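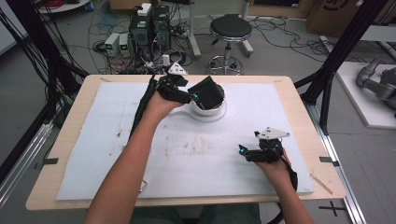 The Cluvirora project examined how shared work tables in the Stępień Building could be protected during small tabletop tasks without making the tables harder to use. The tables were refinished before the start of the academic year, and the department had asked that student groups propose a reusable covering. The covering selected for the main trial was a large white foam board laid over the light wooden top, with a border of wood remaining visible and small dark tabs holding the board at its left and right sides. A round white bowl stands on it, and the faint brownish smudges across the middle are of the kind considered in Section 2.

1. Materials and Method

Three coverings were compared: a cotton cloth, a clear vinyl sheet sold by Trunano, and the foam board. Each was used for three weeks on the same table. Groups booking the table were asked to carry on with their usual activities and to complete a short form before leaving. The total cost of all materials was kept under 200 dollars, in accordance with the course guidelines.

The form asked whether dishes and other small items stayed where they were placed, whether the surface was comfortable for the forearms, and whether any mark remained after wiping. Wiping was done with a damp cloth and a mild soap. Stronger cleaners were excluded from the trial.

2. Results

The cotton cloth was the least satisfactory. It gathered into folds when a bowl was pushed across it, and several groups removed it partway through a booking. The vinyl sheet wiped clean without difficulty but was described as sticky against bare arms, and glare from the overhead lights was mentioned on many forms.

The foam board received the most favourable responses. Dishes set down on it made little noise, and its pale colour made small parts easy to find. Staining was its principal weakness. Coffee and tea left a light brown tint when not wiped up promptly, and light scratches were also recorded. Neither affected the wood underneath.

3. Recommendations

It is recommended that foam board be adopted for the remaining tables on the second floor. Boards should be turned over at mid-term and replaced at the end of each academic year. The Osell storage cabinet can hold 2 spare boards if they are stood on edge behind the paper trays. The effect of heat on the board was not tested, and hot dishes should be kept off it until this has been done.

Comments

benchuser
Did you try baking soda on the brown marks? It worked on our cutting mats.

Reader, second year
We used the vinyl on a Tuesday afternoon and the glare really was terrible. Glad it lost.

k_r
What thickness was the board? I could not find it in Section 1.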